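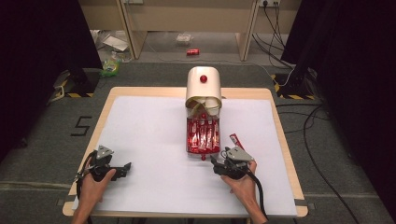
Shared snacks at work: who pays?

tarkel_lane
We're 12 people in a small office in Tarkelgate. Up to March the firm bought the biscuits. Now there's an honesty box and it never adds up. Last month it was 206 short of what the shop receipts came to. Does anyone run one that works?

Gifty Ankrah
Monthly sub, paid by everyone who wants in. We tried a box at Stukholm for two years and it lost money the whole time.

pw_dunmore
Disagree with a sub. I eat one wrapped biscuit a week and I'd be paying for the man who has six before lunch. Price each item and put the price on the lid.

Gifty Ankrah
Then don't join. Ours is optional and eight of us pay.

pw_dunmore
And the other people in the room just watch you eat?

Gifty Ankrah
They bring their own. It's not been a problem.

marrowfat
Individually wrapped things only, whatever you do about the money. Loose biscuits go soft and people put half ones back. We buy boxes of 100 from the cash and carry and they last.

tarkel_lane
Ours are wrapped already. It's the money. The manager says she could go back to paying, but only for tea and milk.

oldstairs
Take the tea and milk and drop the rest. There's a shop downstairs in most buildings.

pw_dunmore
Agree with that.

tarkel_lane
Not in ours, the nearest is ten minutes' walk. I'll ask who'd pay a sub and see how many say yes.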